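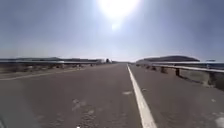

遠隔操作で走行デモを取るとき、逆光区間の手本はどう入れていますか
掲示板トップ > 移動ロボット > 教示・模倣学習

投稿者:nori_rail
路肩点検用の車輪ロボットに、白線沿いの走行を遠隔操作で教えています。車体はTraltachの四輪、操縦側はSkyrmeの遠隔操作ソフトにハンドル型コントローラをつないでいます。場所はJirnuvvilleの試験路で、両側にガードレールがある直線が中心です。

困っているのは夕方、太陽に向かって走る向きのデータです。昼に取った手本だけで学習させると、夕方の同じ直線で白線から離れていき、路肩側に寄ったまま戻りません。そこで夕方の手本を95本足しました。ふらつきは減りましたが、今度は昼の走りが少し悪くなりました。昼の直線で小さく左右に振れます。

夕方の手本は操縦者も画面が白くて見づらく、ハンドルの修正が細かくなっています。この修正ごと覚えてしまったのではないかと疑っています。

聞きたいのは次の点です。
・逆光の手本は人が操縦して取るべきか、昼の手本の画像を加工して済ませるか
・取るなら操縦者にはどの映像を見せるか
・細かい修正が入った手本は捨てるか

制御の出力は操舵角と速度、入力は前方カメラ1台です。

投稿者:hashiri_b
操縦者に見せている映像と、学習に入れている映像は同じですか。そこが違うだけで話が変わります。

投稿者:nori_rail
同じカメラですが、操縦画面のほうはSkyrme側で圧縮された映像です。露出は自動のままです。学習に入れているのは車体側で保存した元画像です。

投稿者:hashiri_b
それなら、操縦者は学習側より情報の少ない映像で運転していることになります。見えていないから遅れて直す、遅れたので大きく直す、という操舵が記録に残ります。モデルはその操舵を正解として受け取ります。

うちは操縦画面だけ別の処理にしました。空の部分を測光から外して、路面の明るさに露出を合わせた映像を操縦者に見せています。学習用の画像はそのまま保存します。夕方の操舵の波形が昼とほぼ同じ形になりました。

投稿者:kusawake
反対意見を書きます。操縦者にだけ見やすい映像を渡すのは勧めません。

人がはっきり見て運転した操舵を、見えていない画像と組にして学習させることになります。画像に根拠がない操舵を覚えさせると、モデルは別の手がかりで帳尻を合わせます。前に倉庫の搬送車で同じことをやり、床の線が飛んでいる場所では壁の汚れを頼りに曲がるようになっていました。汚れを拭いたら曲がらなくなりました。

操縦者に見えないものはロボットにも見えない、という条件をそろえて手本を取るほうが、あとで原因を追いやすいです。

投稿者:hashiri_b
倉庫の話はわかりますが、路面の白線は元画像にはちゃんと残っていることが多いです。空が飛んでいても、手前の白線は太くてくっきり写ります。人間が見づらいのは画面全体がまぶしいからで、画像に情報がないのとは別です。

まず元画像を開いて、路面のところだけ明るさの分布を見てください。白線と舗装の差が出ていれば、根拠のある手本です。

投稿者:kusawake
白線が残っているなら、そのとおりです。そこは引っ込めます。ただ、白線が薄い区間や、補修で色が違う舗装が混ざる区間は分けて扱ったほうがいいと思います。

投稿者:nori_rail
元画像を確認しました。夕方の直線は、遠くの丘と建物はほとんど霞んでいますが、白線は手前から地平線近くまで追えます。舗装に色の薄いところがありますが、白線とは区別がつきます。情報はあるほうだと思います。

操舵の波形も昼と夕方で並べてみました。夕方は直線なのに細かい往復がずっと入っています。昼はほとんど平らです。

投稿者:tsuchi2
操舵の記録周期と映像の遅れは合わせていますか。遠隔だと、操縦者がハンドルを切った時刻と、そのとき見ていた画像の時刻がずれます。車体側で保存した元画像に、車体に届いた操舵を同じ時刻で組ませていると、人が反応した画像より後の画像と組になります。

昼の直線だとほぼ操舵がないのでずれていても害が出ません。夕方は往復が入るので、ずれの影響が出ます。

投稿者:nori_rail
同じ時刻で組ませていました。映像の遅れは測っていません。

投稿者:tsuchi2
測り方ですが、車体のカメラの前でランプを点けて、操縦画面に映った時刻を別のカメラで撮るのが簡単です。両方が1枚に入るように置いてください。何回かやって、ばらつきも見ます。夕方だけ回線が混む場所もあるので、手本を取る時間帯に測るのがいいです。

遅れがわかったら、操舵の側を前にずらして組み直します。取り直さなくて済みます。

投稿者:mado_giwa
横からすみません。手本は画像の加工で増やせばいいと思っています。昼の画像に白い円と光のにじみを足して、コントラストを落とすだけでもかなり効きました。夕方に人を出す必要がなくなります。

投稿者:hashiri_b
加工だけで済ませるのは反対です。逆光のときは太陽の下にもう一つ小さい光が出ることがあります。レンズの中の反射で、車体が向きを変えると画面の中で動きます。静止画に円を貼ったものでは、この動きが入りません。うちではその光を追いかけて操舵が振れたことがありました。

投稿者:mado_giwa
うちは1枚ずつ入力するモデルなので、動きは関係ないと思います。

投稿者:hashiri_b
1枚入力でも、光の位置と車体の向きに相関が出ます。でたらめな位置に貼るとその相関がなくなるので、むしろ無視するように学習して良い結果になる可能性はあります。そこは試してみないとわかりません。実物の手本を混ぜずに済むかどうかは別の話です。

投稿者:mado_giwa
混ぜるのには反対していません。実物が少しあって、残りを加工で、という配分で考えていました。書き方が悪かったです。

投稿者:kusawake
細かい修正の入った手本を捨てるかどうかに戻ります。全部は捨てないでください。

線から外れて戻る場面は、外れたときの戻し方を教える材料になります。平らな手本だけで学習すると、少しずれた状態を一度も見ていないので、ずれたまま走ります。最初の「寄ったまま戻らない」はこれではないですか。

捨てるのは、外れてもいないのにハンドルだけ往復しているところです。

投稿者:nori_rail
昼の手本はきれいに走ったものばかり残していました。失敗したものは消していました。心当たりがあります。

戻す場面を別に取る場合、わざと外れるところも記録に入ってしまいますが、どうしていますか。

投稿者:kusawake
外れるまでは記録を止めておき、戻し始めるところから記録します。コントローラのボタンに記録の開始と停止を割り当てておくと楽です。外す側の操舵が少しでも残っていると、線から離れる動きを覚えます。先頭を5フレーム切っておくと安心です。

ガードレール側に外すときは速度を落としてください。遠隔で寄せすぎると止まれません。

投稿者:tsuchi2
ボタンで区切るとき、押した時刻も操縦側の時計なので、さっきの遅れと同じ補正が要ります。

投稿者:wadachi_old
操縦を交代しているかも書いてください。うちは同じ人が長く続けると、終わりのほうの手本が雑になりました。いまは15分で交代です。夕方の画面は特に疲れます。

それと、モニターの置き場所。試験路の脇に車を停めて中で操縦しているなら、操縦者の背中から日が入って画面に映り込んでいることがあります。

投稿者:nori_rail
一人で続けてやっていました。モニターは車内で、日よけはしていません。次は段ボールで囲います。

やることを整理しました。
1 映像の遅れを夕方に測って、既存の手本を組み直す
2 往復だけの区間を除く
3 昼と夕方の両方で、戻す手本を左右それぞれ取る
4 操縦画面の露出を路面に合わせる
5 まだ足りなければ加工画像を足す

投稿者:hashiri_b
4は一緒にやらないほうがいいです。1と2だけで一度学習させて、昼の振れがどうなるか見てからにしてください。まとめて変えると、どれが効いたかわからなくなります。

投稿者:wadachi_old
夕方に太陽がちょうどいい高さにある時間は短いので、全部別々にやると季節が変わります。1と2は机の上でできるから先、3と4は同じ日に取って、記録に印をつけて後で分ければいいのでは。

投稿者:hashiri_b
印をつけて分けられるなら、それで構いません。

投稿者:nori_rail
途中の報告です。夕方に遅れを測ったところ、カメラ7フレーム分ありました。昼は測っていませんが、同じ値で組み直しました。

往復だけの区間も除いて学習し直し、昼の直線を走らせました。左右の振れは前より小さいです。夕方はまだ右に寄ります。寄ったあと戻らないのは変わりません。戻す手本はこれからです。

投稿者:tsuchi2
昼の遅れも測ってください。同じとは限りません。

投稿者:kusawake
右に寄るのは、白線を外側から見た手本が入っていないからだと思います。路肩に出た位置から戻す手本を多めにしてください。本線側からの戻しは少なくても足ります。

投稿者:mado_giwa
加工画像を作るスクリプトはWindariの共有置き場に上げました。光の位置を固定するか乱数にするか選べます。比べた結果が出たら教えてください。

投稿者:nori_rail
ありがとうございます。昼の遅れは次に行ったときに測ります。路肩側からの戻しは16時ごろから取る予定です。結果はこのスレッドに書きます。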